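过家家厨房值不值得买

十一月又到了,群里开始有人晒玩具厨房。配文都差不多:锻炼动手能力、培养生活习惯、激发想象力。我家这套用了 11 个月,我想泼点冷水。

先说我当初为什么买。朋友 Bhavana Poduval 家有一套,孩子去她那儿玩了一下午不肯走,回来路上还在说要煮汤。我当时想,不就是几个塑料锅吗,家里真锅一大堆。后来还是下了单,说到底是经不住念叨。

卖家页面上写“真实还原厨房场景”。我对“真实”两个字一向存疑。玩具就是玩具,番茄和草莓可以一起下锅,香蕉配番茄酱也没人拦着。我女儿最拿手的一道菜是“草莓汤”,做法是把草莓放进量杯,再倒进漏盆,然后端给我喝。漏盆怎么装汤,我问过她,她说汤在下面。

至于“培养收纳习惯”,我看是想多了。刚买来那阵子,我还认真给每样东西安排了位置:锅归锅,吃的归吃的,铲子单独放。这套规矩坚持了 9 天。之后就是谁先用完谁先扔,最后全堆在白色台面上,连小烤箱顶上都要放瓶番茄酱。
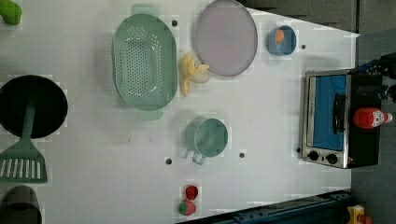
我试过买收纳盒,分格的那种,Wisside 家的,评价很好。结果格子太小,漏盆塞不进去,平底锅也塞不进去,能放的只有水果和小杯子,而这些恰恰是最不占地方的。盒子现在装蜡笔。先生说早该量一量尺寸,这话他是买完以后才说的。

再说配件。我怀疑所有玩具厨房都是按“看起来很多”来配的。真正天天被拿出来的,在我家就 3 样:漏盆、铲子、烤箱。漏盆可以当帽子,铲子什么都能铲,烤箱有门能开能关,光是开关门就能玩半个小时。盘子她几乎不用,上菜都是直接用手递。我要是重新买,就单买这几样,剩下的钱去吃顿饭。

颜色倒是没什么可抱怨的。灰绿、淡紫这一类,放在客厅里不刺眼,比我小时候那种大红大黄耐看。不过我也想问一句,这颜色到底是给孩子选的,还是给拍照的大人选的?我女儿最喜欢的一直是那颗红番茄。

上个月 Percy Castaño 来家里吃饭,问我推不推荐,他家老二刚满 2 岁。我说先别买,给他一口真的小奶锅和一把木勺,看能玩几天再说。他没听,第二天就下单了,还发来截图,选的是配件最多的那一款。

等他家也堆满一桌,我再去问问他收纳习惯培养得怎么样。

我家那套暂时还留着。今天傍晚收拾的时候,草莓又找不到了,最后是在我拖鞋里踩到的。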